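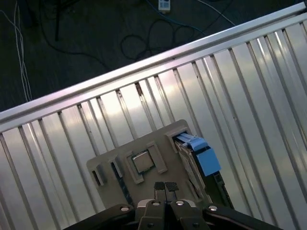 Clikstead Repair Room: the bench in April

Welcome to the gallery page, updated whenever the kettle is on and the broadband agrees. This month belongs to old desktop computers, a species most of Clikstead keeps under the stairs with the Christmas lights. We have 8 waiting on the shelf and room for two on the bench, so please ring before you bring yours.

Small parts first. A processor, a stick of memory and a hard drive are most of what people mean by "the computer", and the lot would fit in a lunchbox. The remainder is a large tin for keeping fluff in.
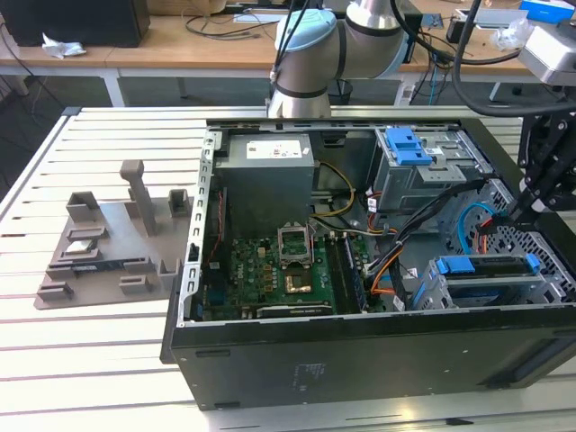 Opening up a tower is still the best bit of the evening, ahead even of the biscuits. Lay it on its side, take the panel off and you get the whole street plan at once. Whoever chose the colours had a soft spot for blue: it's on the drive cage handle, the latches and the rails in the bay underneath, and very cheering it is among all that grey metal. The processor socket is open with its metal frame up, which is the moment to put your tea down somewhere else.

Cables remain a matter of taste. The Quinlan Road lot like theirs tied back neatly; the rest of us favour the hedgerow look.

Spare drive rails, any colour, gratefully received. Printers are not.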